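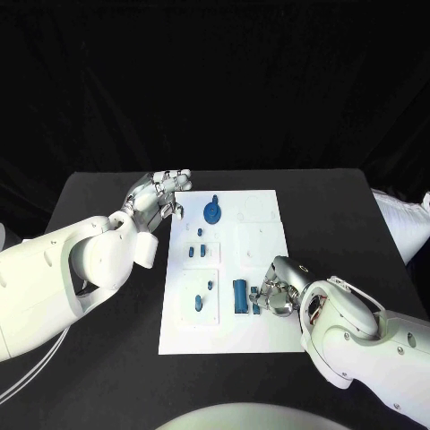 Two-armed robot handling small blue parts on a white board. Photo: Kollance

Home | Products | Services | Newsroom | Contact

Kollance opens equipment planning service for manufacturers buying their first two-armed robots

MISIER, 31 March 2020 – Kollance has opened a planning service for small and midsize manufacturers that want to budget for two-armed robots before they ask suppliers for quotes. The service is called Jistis and is sold at a fixed fee per site.

Jistis covers the full cost of putting a robot on a bench job, including hands, fixtures, cabling, guarding, operator training, spare parts and floor changes. The customer receives a written budget for each workstation under review, a list of items to buy in the first year, and a second list of items that can wait.

Kollance tested the service with 15 manufacturers before opening it to all customers. Between them, the companies put forward 214 workstations for review. Kollance recommended a purchase at 74 of those and advised against one, for now, at 123. The remaining workstations are still under review, and results will go to the companies in April.

"Most of the plants we visited had a price for the robot and very little else," said Malathi Rao, head of planning services at Kollance. "The fixtures were missing from the budget, and so were the weeks when the line runs slow while people learn the equipment. Those costs come up after the order is signed, and then they get taken out of maintenance."

Each review begins with the parts. Customers send samples of what the robot would pick up and place, and Kollance engineers go through the handling steps with them. Small pegs, blocks and discs that have to go into a set position often need a different hand from the one in the supplier's standard package, and the hand can change the budget more than the choice of arm does.

Polishchuk, a maker of valve and switch housings, was one of the test companies. It had planned to buy equipment for its whole small-parts department in one order. Following the review it split the purchase over two budget years and moved part of the money to fixtures.

"We had the wrong order of things," said Ostap Tkachenko, operations manager at Polishchuk. "We were going to buy the arms first and work out the trays and boards later. Now the trays come first. Two of our benches came off the list entirely and I don't expect them to go back on."

Jistis does not include the sale or lease of robots, and Kollance does not take a commission from suppliers. Customers own the finished budget and may share it with any vendor. A follow-up review after 12 months is offered at extra cost.

Manufacturers can book a first call now. Site visits may be replaced by video reviews where travel is restricted, and the fee is the same for both.

About Kollance
Kollance advises manufacturers on equipment purchases, replacement schedules and maintenance budgets. The company is based in Misier.

Press contact
Kollance Newsroom, Misier

Related news
Kollance adds spare parts forecasting to maintenance plans
Lease or buy: new worksheet for plant managers
Malathi Rao to lead planning services
Replacement schedules for conveyors and feeders updated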